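Table Lamps and Work Surfaces, Grinville Workroom

April 29, 2018

The Grinville workroom has been sorting and refitting small desk lamps since March. Most of them came from the Clandent office building when its upper floors were cleared. A few came from house sales, and one box came from the Ukach warehouse with no paperwork at all. This page collects notes on the lamps, the tables they are checked on, and how the room is laid out.

The gallery is short this time. Anything with a lot number on it was left out until the sale list is finished, and the list will go up on its own page. Prices are not given here. Please don't write to ask for them.

Checking takes place on plain wooden tables. The tops are easy to wipe down, and a pale surface makes it easier to find a small screw. The older tables at Grinville had dark tops and we lost a lot of hardware on them. Those have gone to the storage room, where they hold boxes and do a good job of it.

A lamp that comes in is first looked over with the cord unplugged. The base is checked for cracks and wobble. The inside of the shade or reflector is checked for scratches, dents and old glue. If there is a fitting inside the curve, it gets a look from both sides before anything is turned or pulled. Some of the reflectors are thin and will take a dent from a thumb.
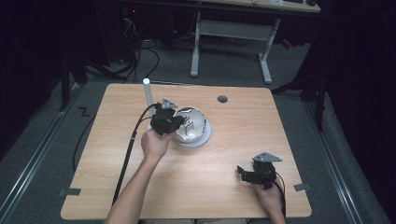 Light oak-grain tabletop with rounded corners, and a round white-and-silver piece near the middle. The inner surface is polished, and there is a small rectangular fitting inside the curve.

What is the best way to clean a polished reflector without scratching it?

Use a soft dry cloth first to lift the dust, then a second cloth that is barely damp with plain water and one drop of dish soap. Wipe from the center out, dry it right away, and keep paper towels and powder cleaners off it.

The same method works for chrome trim and for most smooth metal rims. Painted metal is a different matter. White paint from older lamps can turn chalky, and rubbing it will bring the color off onto the cloth. We test a spot on the underside before doing the rest. If the cloth comes away white, the lamp is dusted and left alone.

Fingerprints are the most common mark on anything mirrored. They come off the same day with no trouble. After a summer in a hot storage unit they can stay for good, especially where someone had hand cream or machine oil on their fingers. Cotton gloves help, though they make it harder to feel a loose part. We use them for packing and take them off for repairs.

Bases

Flat round bases are the easiest to work with. They sit level and they don't need a stand. The usual fault is the pad on the underside, which dries out and peels. New felt is cut a little small so that it doesn't show from the side. Cork is also fine. Rubber pads are cheap, but they have left rings on two of our own desks and we have stopped buying them.

Weighted bases should be lifted from underneath. Picking up a lamp by the shade loosens the joint, and a loose joint is the reason half of these lamps were thrown out in the first place.

Cords

Every cord is checked along its full length by hand, then again at the plug and at the point where it enters the base. Cords with tape on them are replaced. Cords that feel stiff are replaced. The old ones are cut in two before they go in the bin so that they don't find their way back to the parts shelf – this has happened more than once.

Round grommet holes are handy in a worktable. A cord can be dropped through and kept out of the way of the tools. On tables without one, a clip on the back edge does the same job.

Bulbs

We don't supply bulbs with the lamps. The rating is written on a paper tag tied to the cord. Where the original sticker is gone, the tag gives the lowest rating that is normal for that type of socket. For desk use a warm white bulb is the better choice, between 2000 and 3000 on the color scale. The cooler ones look harsh against a silver reflector and show up every small mark.

Where there is an original sticker, follow it. The common one on the Clandent lamps says 40 and means watts.

Packing

Lamps leave Grinville in double boxes. The shade or reflector is wrapped in tissue first, then in foam sheet, with the tissue against the metal. Bubble wrap directly on a polished surface can leave a pattern of dots after a few weeks. The base is wrapped on its own if it unscrews. If it doesn't, a card collar goes between the two parts.

Boxes are marked on the top and on one short side. Marking the long side doesn't help once they are on the shelf. Shelf 41 is for finished lamps waiting for pickup, and nothing else should be put there.

Tables

The tables themselves will not be part of the sale. We get asked about this, mainly about the pale ones. They stay with the workroom. Two of the dark tops from storage may be offered later in the year – they need sanding and one has a split at the corner.

For care of a light wood top, wipe up water when it lands and put a mat under anything metal. A sheet of card is enough.

The next set of notes will be on the Sánchez floor lamps, which are still in their crates.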